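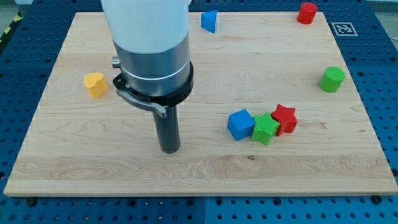

Block pushing demos: how many resets per layout?

Forum: Data collection > Tabletop

ltilahun
30 October 2022
Setup is the usual pushing board with a straight black tool and the printed blocks (hearts, stars, cylinders, cubes, a prism). Teleop, one operator, short language instruction per episode, e.g. "push the blue cube away from the green star." I reset the layout by hand after every episode. Out of 70 episodes logged, I kept 20 minutes of usable motion. Is it reasonable to run several instructions on one layout and reset less often?

ernby_ops
Yes. We run nine instructions before touching anything. The end state of one episode is the start state of the next. Hand resets tend to look alike, and the policy picks up on that.

Fuad Abera
Disagree in part. Chained episodes drift. Blocks collect in clusters and along the board edges, and after a while you are sampling mostly those. Plot block centers over a session before you commit to it.

ernby_ops
Clusters are what you want. Separating a cube from two stars it is touching is harder than pushing a lone heart across open wood. If the data has only spread layouts, the policy stalls at first contact with a group.

Fuad Abera
You want them at a known rate. Right now yours is whatever the operator leaves behind.

ltilahun
Could I chain, then force a scatter every 20 episodes? The log already has a layout ID field.

potura_k
That works. Two additions. Write the instruction after the motion where you can. Our relabeled text had fewer mismatches than text read out beforehand. Also name shape and color together. With two stars and two cylinders on the board, "push the star" is ambiguous and the annotators will split on it.

Fuad Abera
Agree on naming. Not on relabeling everything. Hindsight text describes what the operator happened to do, so failed attempts vanish from the set. Keep the original command in a second field.

ltilahun
Adding the second field. Will post the center plots for the Feyisa session when it is done.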